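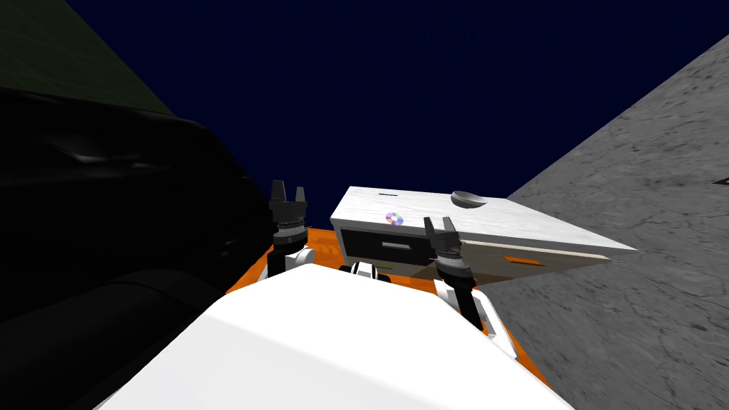

Orange tabletop against dark navy, with a white appliance

What wall colour goes with a bright orange table?

marmaladekitchen
Posted in Home and Decorating

Hello all, I've been reading this forum for ages and have finally got a problem of my own to bring to it. We moved to Lerton in the spring and the kitchen in the new house is a decent size but very plain, magnolia from top to bottom, with white units and a grey floor that we can't afford to change. Into this we've brought my aunt's old table, which has a properly bright orange top. I grew up doing jigsaws on that table and it's staying whatever happens, so please don't tell me to paint it or put a cloth over it (my sister has already had a go!).

The trouble is that against the magnolia it looks a bit sickly. I can't think how else to put it. The walls go yellowish, the table looks louder than it ever did at my aunt's, and the white fridge and units look as if they've wandered in from another house altogether. I'm very tempted by a dark navy for the wall behind the table, but my husband is worried it'll be like eating in a cave, especially in winter. The window faces north and we don't get much sun in there after breakfast.

So would navy work, or should I be looking at something paler? And do I do all the walls or only the one? I've got a sample pot of a navy from the Didetti range and I like it in the tin, but it seemed nearly black once I'd put a patch up by the door. Any thoughts very welcome, I've been dithering since July and would love to have it done before we have family to stay.

teapotandtoast

Oh, do the navy! I'm a great believer in dark colours behind orange, and I say that as someone who had a cream kitchen for most of her married life. Blue and orange are opposites on the colour wheel, so each one makes the other look cleaner, and that sickly look you're describing is the yellow in the magnolia arguing with the yellow in the orange. I had just the same thing with a pair of terracotta blinds, and it drove me up the wall until I got rid of the cream.

I'd only do the wall behind the table, though, at least to begin with. In a north-facing room I'd keep the others white, and I mean a soft white with a drop of warmth in it, nothing too brilliant or it'll go blue on you when it's cloudy. Your white units should settle down nicely once there's some white on the walls to keep them company.

About your patch looking black: was it straight on top of the magnolia, and is it a small one? Small patches always look darker with a pale colour all round them. Get a big sheet of lining paper, give it two coats, and pin it up behind the table where it's going to live. Leave it there for three days and look at it at breakfast, in the middle of the afternoon, and with the lights on. I moved mine from wall to wall like a woman possessed, and I changed my mind completely about which wall to paint.

Then do check your light bulbs before you blame the paint. If yours are the very white sort, the navy will look flat and rather cold. I swapped ours for 3000 kelvin ones (the number's on the box) and it made more difference than the second coat did. Some people go warmer still in a kitchen but I like to be able to see what I'm chopping.

One more thing and then I'll leave you in peace. Choose something wipeable. Dark matt paint near a table shows every elbow and every splash of gravy, and if you scrub at it you get a shiny patch that's worse than the gravy was.

hallwaypaul

magnolia is the problem, anything is better. white all over, job done

burntsugar

I'm going to put in a word for the paler side, with apologies to teapotandtoast, whose advice about the lining paper is spot on. We've got an orange worktop in our kitchen and lived with a navy wall for two winters. It was lovely in the evening with the lamps on, very cosy, but on a wet morning it did drag the room down a bit and I found I was putting every light on to make the porridge.

In the end we went for a greyish blue from Fitier called Hirano, quite a soft one, and took it round all the walls. You still get the blue-with-orange effect but it's gentler, and it was much easier to put on. The navy took us 6 hours a coat with all the cutting in, and you could see every place where the roller had overlapped. If you do go dark, get the primer tinted grey to match, and keep a wet edge going.

I'd agree about the 3000 bulbs too, by the way. Ours are the same.

And if your husband's really against the cave, you could paint the navy up to the height of the chair backs with white above it. My mother has hers like that with a narrow rail along the join, and the bottom half hides a great deal of scuffing from the chairs.

marmaladekitchen

Thank you both so much, and Paul too! The patch was straight onto the magnolia and about as big as a paperback, so that explains a lot. I've bought a roll of lining paper and I'm going to try the Didetti navy and the softer blue next to each other. My husband rather likes the idea of the half-and-half wall, so there may be a third sheet going up as well. Does the rail go on before or after you've painted?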